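4 min read

1/ I moved to Irnmont in January and the kitchen in my flat was the size of a wardrobe. I want to write down how I learned to cook in it, because a few people here asked me. English is my third language, so please be patient with the long sentences.

2/ The first month I cooked almost nothing. I bought bread, cheese and apples and ate them standing up. My mother called and asked what I had for dinner, and I told her soup. There was no soup.

3/ Then I took the night bus home from Skaltero one evening and all the shops were closed. I had one onion, rice and a can of tomatoes. It became a real dinner, and I was so proud that I ate it from the pot.

4/ After this I made a rule for myself: 7 dinners, always the same, one for each evening. Rice with tomatoes, lentils, eggs with potatoes, noodles, bean soup, fish from the freezer, and one evening for leftovers.

5/ People say it must be boring. For me it was a rest. I work with numbers all day and in the evening I do not want to choose anything. I open the cupboard and the food is already decided.

6/ The lentils took me the longest to learn. I put the salt too early, then too late, then I forgot it. My grandmother's way is a bay leaf, a whole carrot and no stirring. She is right, of course.

7/ Next I should tell you about the counter. I used to keep everything on it: oils, spices, letters from the bank, a plant. When I wanted to cut an onion I had to move the plant to the chair.

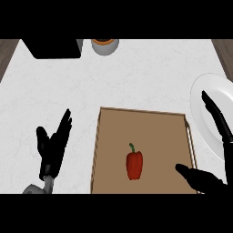

8/ WHAT I KEEP OUT NOW

Salt, oil, one knife, one board. The spices went into a drawer with the names written on the lids. The plant lives by the window and looks much better than before – maybe it did not like onions.

9/ Money, for those who asked. My old food spending was 1,860 a month in our currency, with all the bread and the sandwiches from the station. I will not say the new number, but I bought winter boots with the difference.

10/ The beans I get from Tuvitz, the small shop behind the post office. They sell them by weight and you bring your own jar. I soak them before I go to bed. If I forget, the evening becomes eggs.

11/ My colleague from Ruawai cooks for 4 people every day and she laughed at my list. Then she asked me to send it to her. I sent it with the lentils at the top.

12/ Tonight is bean soup. I will add the end of the cheese, the hard part – it melts slowly and makes the soup thicker. Bread if there is some left.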